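February, evening, written on the bus and finished at the kitchen table

I said I would keep this diary for the whole term and I have already skipped more days than I have written. So, the project. We are four in the group, and we are meant to get two arms to fold a shipping box from a flat blank, without a person touching it, in time for the open evening. Geert Declercq, who teaches the course, calls this "a modest goal." He has never folded one of these boxes with his eyes shut and two fingers on each hand, and that is more or less what we are asking for.

My own part is the lifting of the first flap. I asked for the data side and got the flap. Gijs Cuypers took the data side because he asked before I did, and now he walks around saying "674" to people as if it were a grade. 674 is the number of practice folds we have recorded by guiding the arms ourselves. Corkix, our nearest rival group, says they have 1052. I don't believe it, or I believe it and think half of them are junk. We have junk too. I watched some of ours back last night, and in a good number of them the person steering (me, often) is plainly just poking at the cardboard and hoping.

The trouble is that a flat blank gives you very little to hold. One arm has to press while the other gets under an edge, and if the pressing arm is lazy the whole sheet slides. I wrote "press harder" in the notes and Gijs wrote underneath "how much harder?" and that was a fair question, I admit, and I still haven't answered it.

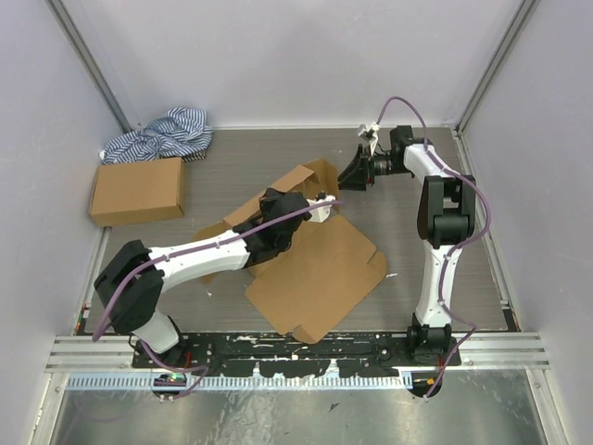 After the break

Ate a cheese roll in the corridor and argued with Gijs about what counts as a success. He wants to count a fold if the box "looks like a box." I want the lid to close. We have been over this before. The course sheet says "assembled," and you could drive a truck through that word. Declercq, when asked, said we should decide and then defend our decision, so now we have to write a page on it as well. I should have kept quiet.

Then the usual talk about Wattanapong, the competition team from two years back that everyone here brings up. They built a thing that stacked cups and they won, and the video is very good. I asked whether anyone in our year had seen it run in person. Long silence. I am not saying it didn't work. I am saying I would like to meet one person who stood in the room.

The lid is where I have my doubts about our own project. The tray part is mostly walls standing up, and if one leans a little you can live with it. The lid has a wide panel with a strip along the top and flaps at the sides, and the flaps go where they please. Our plan says to take one side with each gripper and bring them in together. Fine on paper. A person doing it makes ten small corrections without thinking, and I don't see where the arms are supposed to get those from, apart from 674 recordings of students who were also not thinking.

Gijs says that is exactly how it learns. He may be right – he has read more than I have – but he said the same thing about Tarero, our first attempt, and we deleted Tarero before Christmas. The new version is called Vunditz. I voted against the name.

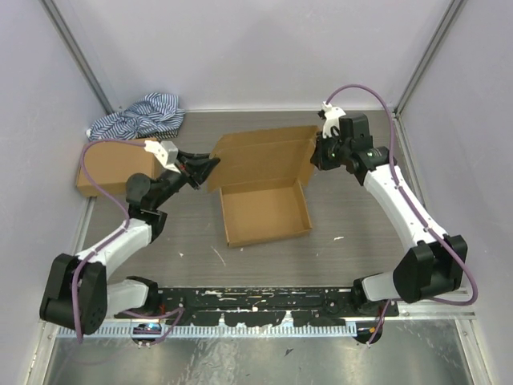

Will it fold a box by itself on the open evening? I think it will get as far as the tray with the lid standing up, and one of us will be hovering next to the stop button while Declercq talks to the parents.

I put that in the shared notes, slightly more politely, and proposed that we show the tray only and call the lid future work. Two for, two against. Gijs was against and so was Declercq when he heard, and he doesn't even have a vote.

Tomorrow: write the page on "assembled." Look again at the recordings where the sheet slides and throw out the worst ones, even if it brings our number down and Corkix gets to be smug about it. Ask for more blanks. Find my bus card, I think it's in the other coat.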